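**Fabric sorter and mender, part time — Prirnham**

Ternon is a small textile reuse workshop. We take in worn bedding, curtains and work clothes, sort them, mend what can be mended and sell the rest on as cut cloth. We need one more person for the sorting and mending side, 16 hours a week over 3 days. The days are fairly flexible but one of them has to be a Saturday.

### The work

- opening sacks and sorting by fibre and condition
- unpicking zips, hooks and header tape
- straightforward machine repairs: hems, seams, patches
- weighing and labelling bundles for the Patenar shop
- keeping the stock book up to date

A normal week brings in roughly 200 kilos. It is heavier in August, when the holiday lets clear out their linen, and we ask staff not to take more than one week off that month.

### What we are looking for

You should be able to sew a straight seam on a domestic machine and tell cotton from polycotton by feel, or be willing to learn the second part quickly. You will be on your feet for a good part of the day and lifting sacks on to the bench. A driving licence is useful but you can do the job without one. We don't ask for qualifications.

Dust is a fact of this job. We supply masks, but if you have a bad chest please talk to us first.

### Pay and practical matters

Pay is monthly, and the rate is on the form. The first 3 months are a trial period on both sides. You will be paid for training, which is with Hoàng, our senior mender — mostly mornings, at the bench. 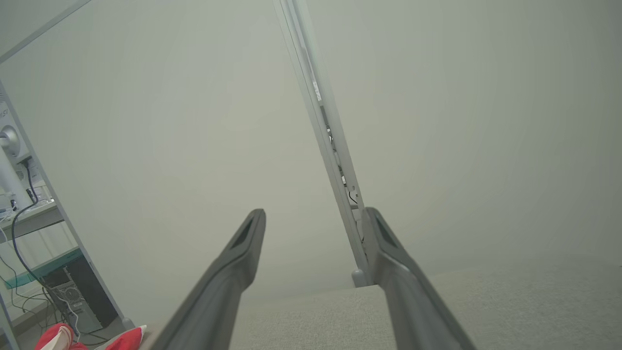
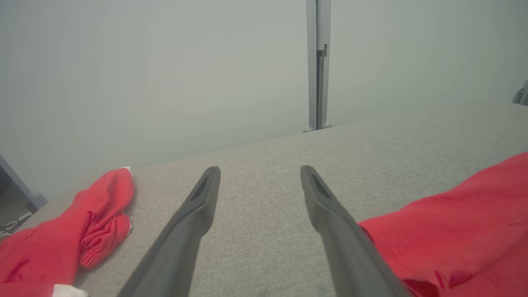

The bus from Patenar stops at the end of the lane and there is room for bikes inside the gate. Staff get 100 pounds a year towards scissors, shoes and other kit; keep your receipts.

### How to apply

Pick up a form from the workshop or the shop, or send a short letter to Satish Bajpai at Ternon, Prirnham. Tell us what you have sewn or mended lately and which days suit you. If you are asked in, bring one mended item with you — it needn't be neat. Travel costs for the visit will be refunded on the day.

Notice posted October 28, 2025. It will stay up until the post is filled.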